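The cup is not the problem
Opinion
By Remedios Yap

Every account of a failed robot trial I have read in the past year has found a way to blame the object. The towel was too floppy. The glass was too clear. And now, in the write-up from Velora of its trouble at the Vorville canteen, the paper cup was too light, too thin and too fond of its neighbours.

I don't buy it. A paper cup is one of the most predictable things you can put on a table. It has a rim, a wall and a base, and it costs next to nothing to get wrong while you are learning. If a firm is going to sell a machine that sets out drinks for people, the cup is the job. It can't also be the excuse.

What happened at Vorville isn't in dispute. The machine was meant to take one cup from the stack, put it down and fill it with tea. On the morning in question it took 2 cups nested together, pressed too hard, and split the lower part of both. It then logged the pick as a success and poured. A woman waiting at the counter had hot tea over her wrist. She was treated on site and went back to work, a detail the write-up mentions twice. 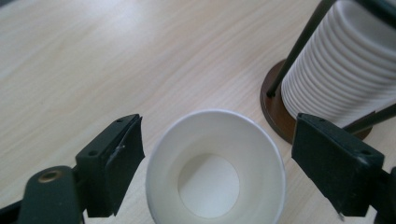 The gripping fault is dull, and I mean that kindly. Cups stick together. Anyone who has worked a tea urn has pulled two off the stack by accident, felt that they were stiff, and peeled one away without stopping the conversation. Machines will make the same slip and sometimes they will crush things. I would forgive all of that.

The part I can't forgive is the log. Velora's machine decided it had done well on the grounds that its fingers had closed and then stopped closing. There was something between them, so there must be a cup between them, so the cup must be fit to fill. That is a chain of guesses, and at the end of it somebody gets scalded.

The answer from the industry, naturally, is more practice. Trudow, which supplies training material to Velora and to several of its rivals, says its newest set has 2141 cup handlings in it, done by people holding the grippers themselves so that the machine can learn from how a person goes about it. I have no quarrel with the method. It seems a good deal saner than letting a robot flail at a table until it gets lucky.

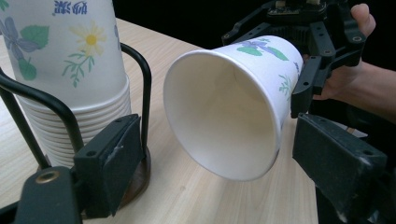 A paper cup held on its side by its base, next to the stack.

But ask what goes into the set and what gets thrown out. When I put this to Trudow, I was told that spoiled attempts are "cleaned" before delivery. So the crushed cup goes, and the double pick goes, and the machine grows up in a world where hands always come away with the right thing. Then we act surprised when it can't tell a good grip from a bad one.

Benjelloun, the catering group that runs the Vorville canteen, has asked for the failed attempts to be kept in and labelled. It has also asked for a scale under the cup, so that a double pick shows up as too much weight before anything is poured. The scale is a cheap part. Velora's reply was that it would "explore" this in the April update, and meanwhile it has changed the supplier of the cups.

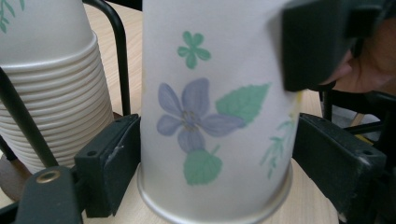
Changing the cups may well help for a while. A stiffer wall will stand a harder squeeze. It will also hide the fault until the next canteen orders whatever is on offer that month, with a different rim and a different pattern on the side, and the same machine gets sent in to cope with it.

I would like to see something plainer. No hot liquid until the machine has checked the cup by some means other than its own fingers. A stop button on the customer's side of the counter as well as the staff side. And a public count of the failures, kept by someone who isn't selling the thing.

Velora tells me the Vorville machine is back in service with cold drinks only. I'd leave it on squash until the scale is fitted.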